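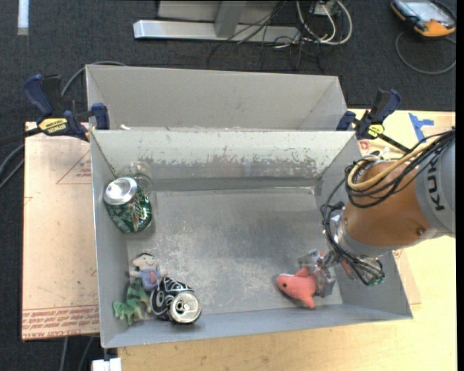
3 min read

Metal bins, a second look

Grereo says a steel-gray bin will sort out any playroom. I have my doubts. Soft toys and drink cans end up in the same heap, and the paint doesn't stay pretty.

The pink dolphin got the right side to itself. The doll and the green dinosaur share a corner with a black can.

Chipped paint along the far wall, scuffs across the floor. Elli Laitinen calls it character. I'd want a discount.

Photos and grumbling: Ilari Huttunen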